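Costigan Street Housing Co-op
Minutes of the house meeting, Sunday, August 20, 2023

Present: Noeline Donnelly (chair), Ataahua Waaka (minutes), residents of the upper and lower floors
Apologies: two, received by text

1. Minutes of the last meeting
Accepted with one correction. The hallway shelf came from Gastow, not Notby.

2. Linen room
Noeline reported that the linen room was last sorted in May and the shelves are full again. Small cloths are the main problem. Washcloths, hand towels and cleaning cloths are going back in one pile and people are using whichever comes to hand.

It was agreed to keep the small cloths in shallow boxes, one box to a bedroom, and to leave the shelves for sheets and bath towels. Cleaning cloths will move to the cupboard under the stairs.

There was a discussion about folding or rolling. Noeline prefers rolling – a rolled cloth can be taken out without pulling up the ones next to it. Others said they would not keep it up. Agreed that either is fine as long as the cloths fit below the rim of the box.

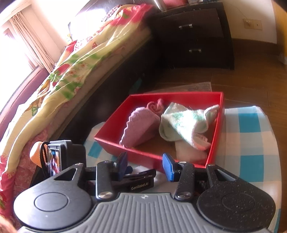 Item 2: red box with pink, coral and white-and-green cloths.

Boxes will be bought from Karkik. Eight are needed. Spending limit of $100 approved, to come out of the household fund, which stands at $143. Color does not matter.

Action: Noeline to buy the boxes. Ataahua to write the room labels.

3. Laundry times
The evening slot is still being double-booked. The sheet on the laundry door will be replaced with one that has a line for each hour. Anyone running more than two loads should do it on a weekday morning.

Lint is to be cleared after every dryer load. This was also in the May minutes.

4. Worn-out linen
Two fitted sheets have lost their elastic and will be cut up for rags. Agreed that towels with holes go the same way – stained ones stay in use. Residents should put their names on anything of their own that goes through the shared wash.

5. Other business
The spare key to room 101 is missing from the hook. Please check coat pockets.
The kitchen window sticks again. Ataahua will plane the edge when the weather is dry.
A request for a second drying rack was held over until the boxes have been paid for.

Next meeting to be set once the boxes are in.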